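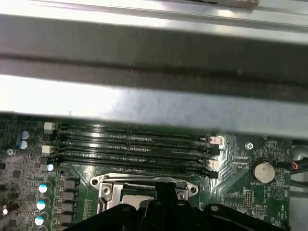 Afiq Yeoh thought we should give up on it and buy something newer. His message to the group went: "You can get a whole working desktop for the price of the parts, so why spend a semester on this one?" Fair question, and it ended up shaping our whole project, so I'm putting it first.

Home Courses Student Projects Workshop Hours Contact

We use cookies to remember your settings. Accept Decline

Bralledwood Hardware Lab: Student Project Report
Bringing an old desktop back for the reading room
Minttu Kettunen, with Afiq Yeoh and Sekar Oei
2020-01-03

What we wanted to do

The reading room at Bralledwood needed a computer for looking up the catalog and typing short papers. There was an old desktop in the storage closet with no memory in it and a power supply that smelled burnt (Sekar's word was "toasty"). We wanted to find out if three students who had never built a computer could get it running again on a small budget, and write down how we did it so next year's group can do more than one machine.

Taking it apart

We started in October and I loved this part! Everything came out except the motherboard, and we put the screws in an egg carton with a note in each cup saying where they came from. Please do this. We skipped it for the drive cage and lost most of an afternoon trying screws that almost fit.

The dust was thick around the fan and the heat sink. We used a soft brush first, then canned air, holding the fan blades still with a finger. The old thermal paste had gone hard and crumbly. It came off with isopropyl alcohol and coffee filters, and we left the socket alone the whole time. Once the heat sink was off I finally understood how the metal bracket holds the processor down - I had read that chapter twice and it meant nothing to me until I had a real one to look at.

Memory

The board has four memory slots, and we had a shoebox of used modules from the Desden recycling drive. Reading the labels was a project of its own. Sekar sorted them by type and speed, and then we tested them one at a time in the same slot, which is slow but tells you exactly which stick is bad. Two were bad. After that we put in a matched pair, following the slot order in the board manual.

My first try at seating a module was way too gentle. You open the latches, line up the notch, and push down on both ends until it clicks, and the push is harder than feels right. Afiq did his on the first go and was a little smug about it.

Power and first start

The replacement power supply was a used Imeo unit. Our total spending was 62 dollars, and the power supply was the largest part of that. The first start gave us a black screen and a row of beeps. We had forgotten the extra power cable for the processor! With that plugged in, we got the setup screen and there was some yelling.

Results

We timed startup over 10 runs and it stayed steady. The memory test ran overnight with no errors. The case fan still rattles when it first spins up, and we didn't fix that.

As for Afiq's question, we priced used desktops afterward and he was partly right, a few were close to what we spent. He has changed his mind about the semester, though, and is already asking for the next machine.

For the next group

Get the board manual before you touch anything. Ask Nhyira Atinga for the key to the parts cabinet early, the sign-up sheet fills fast. We'd also like someone to try a quieter fan, and to look at the front audio jacks, which we never connected.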